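Comparison of Two Finger Designs for Bimanual Tabletop Manipulation
Final Project Report, Robotics Laboratory Course
Submitted Dec 22, 2019

Summary

This report presents the results of a one-semester project in which two finger designs were compared on a two-arm tabletop workstation. The first design, referred to as Womis, is a curved finger with a rounded tip. The second, referred to as Cokach, is a straight finger with a flat contact face. Both were mounted on the same gripper bodies and driven by the same controller. The project team recorded 3,054 grasp attempts over the course of the work. Womis was the more dependable design on soft and irregular objects, while Cokach performed better on thin, rigid edges.

Background

The Kinetberg workstation was assembled by an earlier project group and made available to our team in June. It had been used with a single set of fingers, and no written record existed of how those fingers had been chosen. The course staff asked that the new project produce such a record, so that later groups could select fingers on the basis of measured results.

Published comparisons of grippers often use blocks, cylinders and other regular shapes. The team considered these too easy for the purpose. Household objects and toys vary in stiffness, surface and outline, and an operator who must pick up several kinds in one session cannot stop to change hardware between them. The test set was chosen with this in mind.

Equipment and Procedure

The two arms were operated by teleoperation through the Tsai controller, which maps the position of each hand lever to the opening of the corresponding gripper. Grip force was limited in software to a single value for all trials. This limit was set during the first week and was not changed afterward — a decision that simplified the comparison but also affected the results for heavier items, as discussed below.

Each session lasted 30 minutes. The object set contained 8 items, and the operator was required to lift each item clear of its starting position, hold it, and set it down in a new location. An attempt was counted as failed if the object slipped, if it turned by more than 30 degrees in the grip, or if a neighboring object was moved.

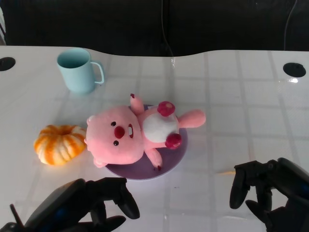 Object layout had a greater effect on the results than the team had expected. Early sessions used widely spaced objects, and the two finger designs gave nearly the same success rate. The difference became clear only when the layouts were made more crowded. In the arrangement with the pink plush beaver lying across the purple plate, the toy overhangs the rim on both sides, and the orange-and-white ribbed ring sits almost against its head. An operator approaching from that side has little room to open a finger without touching the ring. The light blue mug farther back was less of a difficulty, as it could be approached over the rim or by the handle.

Results

On plush items, Womis fingers completed the lift more often and with less turning in the grip. The rounded tip pressed into the fabric and held it, where the flat face of Cokach tended to slide along the surface before closing. Operators also reported that they needed fewer corrections to the approach angle.

On plates the order was reversed. The flat face made even contact with the rim, and the plate remained level during the lift. With the curved finger, the plate often tipped as soon as it left the table. Mug handles gave mixed results with both designs, and the team does not consider the difference there to be meaningful.

Limitations

The force limit was too low for the heaviest item, and most failures on that item were slips that neither finger could have prevented. All operators were students with limited practice, and their success rates rose throughout the project. The order in which the fingers were tested was alternated between sessions to reduce this effect, but it could not be removed. The glossy tabletop also produced glare under the overhead lights — this made some finger positions hard to judge in the recorded video, and those attempts were reviewed a second time before scoring.

Recommendations

The team recommends that Womis fingers remain on the workstation for general use and that Cokach fingers be stored with it for work with plates and trays. A mixed configuration, with one design on each arm, was tried briefly at the end of the project. The number of attempts was too small to report, but the configuration should be tested by the next group with the same object set and a higher force limit.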